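Sorting the odds and ends table 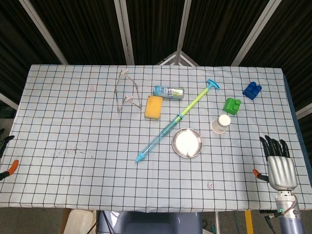 What is the quickest way to sort a mixed pile of small household things? By where each item will be stored, ignoring what it is made of.

I tried sorting by material first and it took 40 minutes. The sponge goes under the sink, the steel dish to the kitchen shelf, the drink can to recycling. Toy blocks and the water pump share the Himness box in the hall, which is 58 cm long and takes the pump on the diagonal. The die goes back in the games tin before it gets lost.

Folding wire racks are awkward. They catch on everything, so mine hangs from a hook inside the cupboard door.

The gridded cloth stays on the table. Small parts are easier to find against pale blue, though the die still takes a second look.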